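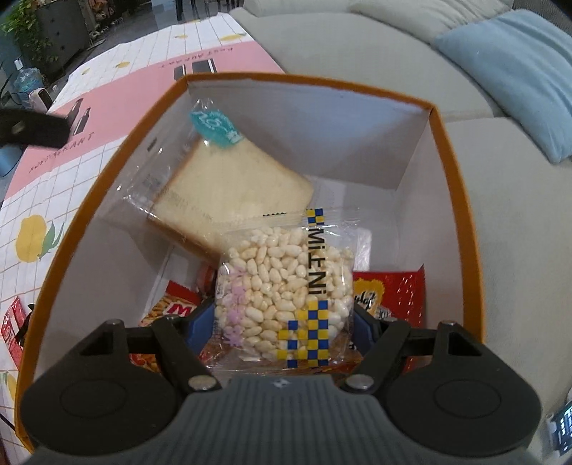 What do visitors take home from the Gristhorpe snack fair?
A box of packaged snacks, filled at the tables and paid for on the way out. A box costs $14, whatever goes in it.

We went on Friday, August 21, 2026, and got there soon after the doors opened. There were 37 stalls this year, most of them in the main hall. Parkari had the longest line and was handing out samples of puffed rice. Stivetti does fried sticks in three flavors – the plain salted ones were the best.

I spoke to Keegan Lapointe at the packing tables. He puts bread in last, standing on its side against the back of the box, with the bags lower down in front. Puffed rice goes in upright too. We copied him and our slice got home in one piece.

Gallardo had sold out of chili nuts before lunch. The side room was too warm and we didn't stay long in there. Parking is $16 for the day, cash only, and the lot across the road fills up early. The bus stops at the gate.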